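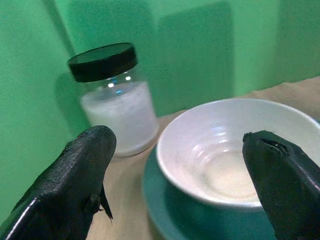 A jar and a bowl on its saucer, between the gripper fingers.

Redeo has had two-armed robots on table-setting work since February, and 19 staff have now done the operator course. Kornél Takács used to lay out dishes all shift.

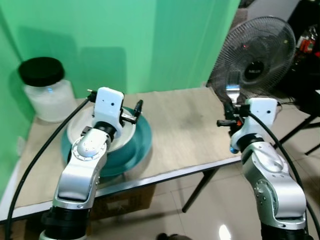
He now spends most of his day programming the arms and checking their work - less lifting, more screen time. No jobs have gone, but three roles have new titles and a new pay grade.

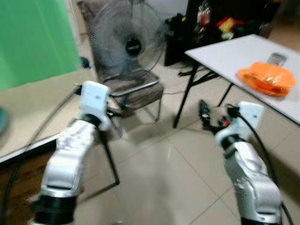 Both arms reaching out over the tiled floor.

Questions about training go to Crisanto Buenaventura.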